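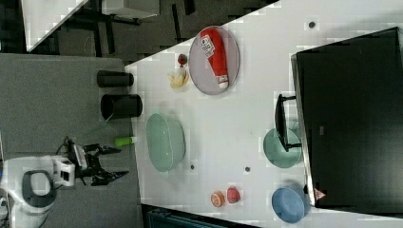

Play Food and Tableware – Gallery

Most of the sets on this page came to us in the May donation to the Sterkamthorpe toy library. The full list runs to 323 pieces, with 116 of them in the play food section. Everything can be borrowed for 9 weeks at a time, and a set may be renewed once if no one else has asked for it.

Tableware
The bowls and plates come in soft colors. The table has a large oval bowl in pale green, round ones in mint green and light blue, and a round plate in lavender-gray. Borrowers can mix colors as they like – we do not keep them as matched sets.

Fruit
A yellow banana, an orange slice with a cut face, and a red-pink fruit that passes for either a peach or an apple. The small red round one is listed as "cherry/tomato" and can be found under both names in the catalog.

Bottles
The red squeeze bottle has a white cap and a printed label. It is kept with the Lundgren picnic box and should go back there on return.

Borrowing
Pick up and drop off at the front desk until 4 p.m. Please wipe pieces with a damp cloth and mild soap. Do not put them in the dishwasher – the labels come off. Missing pieces should be written on the card inside the lid. The play kitchens and the Tretumano tea sets are on the next page of the gallery.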